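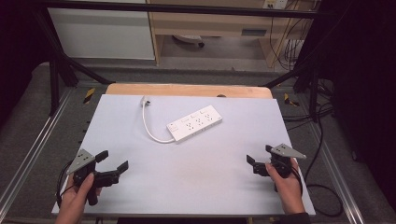

Extension leads and sockets: keeping them tidy and safe

Most houses have more things to plug in than places to plug them. These tips cover extension leads in the kitchen, workshop and home office. They apply to ordinary household leads in the UK with 13 amp plugs.

Check what the lead can carry

Look on the underside or the back of the lead for the rating. Many are marked 13A, but some thinner ones are marked 10A, and a reel may have one figure for when it is wound up and a higher one for when it is fully pulled out. Add up what you want to plug in. A phone charger or a lamp uses very little. A kettle can use most of what the lead can carry on its own.

If the appliances are marked in watts, add the watts together and divide by 230 to get the amps. A 60 watt lamp, a 200 watt computer and a 300 watt sander come to well under 3 amps, so they can share. A heater and a kettle can't.

Things that should go straight into the wall

Washing machine, tumble dryer, dishwasher
Fan heaters and oil-filled radiators
Kettle and toaster
Microwave, if you can manage it
Fridge and freezer, so that they don't get switched off with something else

One lead per wall socket

Don't plug one extension lead into another to get across a room. Buy a longer one. The same goes for block adaptors, which pull the plug down in the socket with their weight.

If you find you are using the same lead every day for years, ask an electrician for a price on an extra double socket. We had one put in beside the bench at our house in Drirnthorpe and it was a morning's work, with a small patch of plaster to paint afterwards.

Where the cable runs

Keep it along the skirting board. Never put it under a rug or carpet, where it can get hot and where you can't see wear. If it must go across a doorway for an hour while you work, use a rubber cable cover and pick it up when you finish.

On a workbench, fix the lead to the back edge or to the wall above, away from the saw and away from the glue. Sawdust gets into open sockets, and the plastic shutters don't keep all of it out. A lead fixed upright collects less. I use two round-head screws in the keyhole slots on the back of mine. Hold a sheet of paper against the lead, rub over the slots with a pencil and use the paper as a drilling guide.

Cleaning

Unplug it from the wall first. Turn it face down and tap it gently, then go over it with a dry paintbrush. A cloth that is barely damp will take grease off the outside casing, but let it dry fully before you plug it in again. Don't use spray cleaner and don't poke anything into the holes.

White plastic goes yellow with age and sunlight. This alone is no reason to throw it out. Brown marks around one socket are a different matter and mean that it has been overheating.

When to get rid of one

Any brown or melted patch
A plug that feels hot after use
Crackling or buzzing
A cracked casing
Cable pulled out of the plug or the casing so that the coloured wires show
A switch that has gone loose or doesn't click

Cut the plug off before you take it to the tip so that no one else picks it up and uses it. Make sure it is unplugged before you do. Small electricals go in their own container at most recycling centres.

Storing spare leads

Don't wrap the cable tightly round your elbow and hand. It twists, and after a while it won't lie flat. Make loose loops about the size of a dinner plate and hold them with a strip of hook-and-loop tape. A luggage label with the length written on it saves unrolling three of them to find the right one.

Daryna Harasym wrote in to say that she keeps hers in cardboard tubes in a drawer, one to each tube, with the plug sticking out at the top. I have tried it with short leads and it works well. Long ones need a wide tube.

Outdoors

An indoor lead should stay indoors, even for five minutes with the hedge trimmer. Use an outdoor-rated one with an RCD, press the test button before you start, and unwind the reel all the way.

Last updated 2021-01-25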